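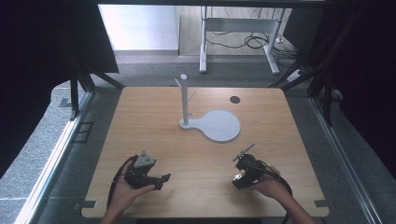

Search tickets Search

Ticket 281
Product: Toton mug tree, white, two pegs
Also involved: Van Hecke tabletop, Sustance clear finish
Status: Closed
Priority: Low

Opened 9:10 am

The mug tree rocks when a mug goes on the left peg. It has done this for the whole time it has been on the wood tabletop. With a mug on the right peg it is steady. The round part of the base sits under the right side, so I expected the left to be weaker, but it shouldn't move this much with one ordinary mug. The mug I tried weighs 300 grams.

Second problem, possibly related. There is a dull spot on the tabletop near where the round part of the base was sitting. It feels slightly tacky. I would like to know if the base is doing something to the finish before I put it back in the same place.

Reply from Birnov support, 10:25 am

Thank you for the report. Please try the following and tell us the result of each step.

1. Take the mugs off and lift the stand. Wipe the underside of the base and the table with a dry cloth.
2. Set the stand down somewhere else on the same tabletop, with the whole base on the wood and no part of it over the hole.
3. Press on the small rounded end under the pole, then on the round pad. Note which one lifts.
4. Check that the pole is tight. It turns clockwise into the base, hand tight only.

For the dull spot, please do not use polish or furniture spray yet.

Update, 11:40 am

Steps 1 to 3 done. There was a bit of grit stuck under the narrow neck of the base, hard, the size of a sesame seed. With that gone the base sits flatter, but the small end still lifts a little when I press on the round pad. I slid a sheet of paper under to check. It goes in under the small end and stops at the neck.

Step 4: the pole was loose. It took nearly a full turn to tighten. The pegs ended up facing the wrong way, so I had to back it off slightly to get one pointing left and one right again. Is that okay, or does it need a washer?

Tried the same mug on the left peg. Still rocks – less than before.

Reply from Birnov support, 1:15 pm

Backing it off slightly is fine as long as the pole doesn't wobble. If it does, the thin washer is part 97 and we can send one at no charge.

A small gap under the end is usually a slight bow in the base. Put the stand on a sheet of glass or a stone counter and repeat the paper test. If the gap is still there, it is the base. If it goes away, it is the tabletop.

On the dull spot, wipe once with a damp cloth and a drop of dish soap, then dry it and leave the area clear for 20 minutes. Look at it from two sides of the table.

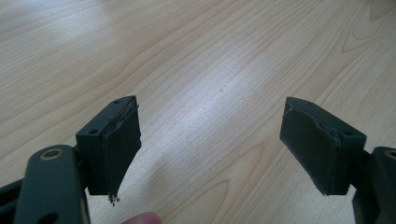 The dull spot came off with the dish soap. It was residue, most likely from the sticker that was on the underside of the base when I first set it up, and the tacky feel went with it. I did have a scare after wiping, when I thought there was a bigger whitish patch left behind near the middle. It is only the overhead light on the finish. The fine grain lines run straight up to it on the diagonal and are just washed out there, and when I moved to the other side of the table the patch moved too. The darker swirls in the grain are part of the wood. No complaint about the Sustance finish.

Paper test on the stone counter gave the same gap under the small end, so it is the base and the tabletop is fine. Please send a replacement base, plus the washer.

Reply from Birnov support, 3:50 pm

Replacement base and part 97 are going out together. Keep the pole and pegs, only the base is being swapped. Peel the sticker off the underside before the first use and wipe the spot where it was. Until it arrives, use the right peg only.

Update, June

New base received and fitted with the washer. No gap in the paper test. The mug is steady on either peg, and the pegs line up without backing the pole off. You can close this.

Closed by support. Resolution: part replaced.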